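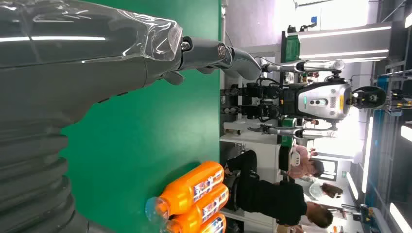
4. What changed at the packing tables

4.1 Before and after the arms

The Tedbridge site fills and packs personal care products for a number of smaller brands, and until the spring before our study all of the table work was done by hand. By table work the staff mean everything that happens between the filling line and the shipping carton: turning bottles the right way, checking that caps are seated, looking over the labels, and setting the good ones down in rows for whoever is boxing. It is light work, but there is a great deal of it, and several of the people we spoke with had been doing it for longer than the building had carried its present name.

In June the company began moving part of this work over to robots, first with arms at the tables and later with a humanoid machine that the staff call Lucero, after the label on its shipping crate. Figure 3 shows the work at one of the green tables, with the orange bottles lying on their sides, the film-wrapped arm in front of them, and people at the back of the area near the humanoid. We include it mainly because readers of our earlier report pictured a fenced cell with a warning lamp on top, and the question of who stands where turned out to matter a good deal in our interviews.

Figure 3. Bottle handling at a green table, Tedbridge. A humanoid robot and three people are in the background.

4.2 The work that stayed

We held 40 interviews over the course of the study, and we had expected to hear mostly about speed. Speed did come up, and the site's target of 1,700 bottles per shift was quoted to us by almost everyone, including a man in the mail room who had no reason to know it. But when we asked people to take us through an ordinary morning, they talked far more about the small jobs that had gathered around the machines. Somebody has to change the plastic film when it gets sticky. Somebody has to pick up a bottle that has rolled, and decide whether it goes back on the table or into the reject tub. The product called Horemik comes in a smooth bottle that likes to roll, and it was mentioned so often, and with such feeling, that we gave it its own code in the analysis.

None of these jobs appeared in the written job descriptions at the time of our first visit. They had simply been picked up by whoever was standing nearest, and that usually meant the packers with the most experience, who could tell from across the room that a row was going crooked. Pilar Figueroa, a packer who had trained most of the morning shift, put it this way:

"I used to do the bottles. Now I look after the thing that does the bottles, and I still do the bottles when it's having a bad day. I don't mind it. I'd like it written down somewhere, though, so when I'm out they know what I was doing."

We heard versions of this from people who liked the change very much and from people who did not like it at all. What they shared was a sense that their knowledge had moved a step away from their hands, and that the paperwork had been slow to follow it – a point the supervisors, to their credit, raised with us before we had raised it with them.

4.3 Talking, and the length of the day

A second change was in how people talked to one another. Packing by hand had been sociable work. Two people would face each other over a table for hours, and a new hire learned the job by listening to the gossip as much as by watching. With an arm along one side of the table, the partner was often moved to the counter behind, and conversation had to be carried on over a shoulder. Some pairs managed this perfectly well. Others drifted apart, and two of our interviewees told us they had asked to go to the Vunura line, where packing was still done by hand, mostly for the company.

The maintenance log, which the site kindly let us read, holds 416 entries for the study period. We had meant to use it only as a record of stoppages, but many of the entries are really notes from one shift to the next, with advice about a stiff joint or a batch of labels that had come in shiny and was confusing the cameras. In a modest way the log had taken over some of the talk that used to cross the table. We return to it in Section 5, where we compare the entries written by technicians with those written by packers.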